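Returning Shared Tools to the Flarnwood Tool Library

Members who borrow hand tools, lights and carriers from the Flarnwood Tool Library are asked to follow the steps on this page when bringing items back. The procedure was last revised on 2021-04-30 and applies to all loans, including those made through the Storano branch.

Before You Leave Home

Check each item against your loan slip. Wipe metal parts with a dry cloth and remove any tape or labels you have added. Take the batteries out of flashlights and pack them separately in a small bag. Batteries that show rust or leaking should be handed to the desk and must not be placed in the return bin.

Blades and pointed tools must be covered. Cardboard folded over the edge and held with string is acceptable. Items sent back in a soft bag should be placed with the heaviest at the bottom.

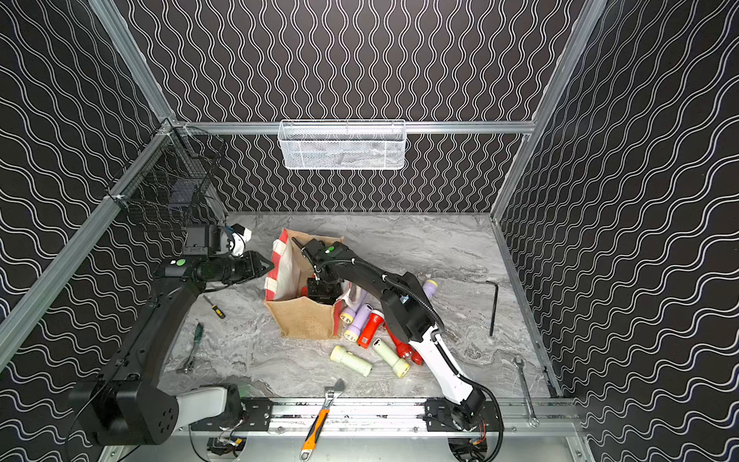

Returns are accepted at the side entrance until 4 p.m. Place your slip on top of the items and wait while the desk clerk compares the two. Loans of more than 11 items are checked in the back office, and members should allow extra time for this.

If Something Is Missing or Damaged

Report the problem at the desk before the slip is stamped. Write the item number, the type of damage and the date it occurred on Form 596. A tool that has been repaired at home must also be reported, even when it works properly.

The replacement charge is limited to 50 dollars per loan. Members who disagree with a charge may write to Ruben Hendriks, Loans Supervisor, and should enclose a copy of the stamped slip.

Late Returns

A loan may be extended once, by telephone or at the desk, provided that no other member has reserved the item. Requests for a second extension are decided by Mitiku Hadgu at the main office. Borrowing rights are suspended until all overdue items have been returned.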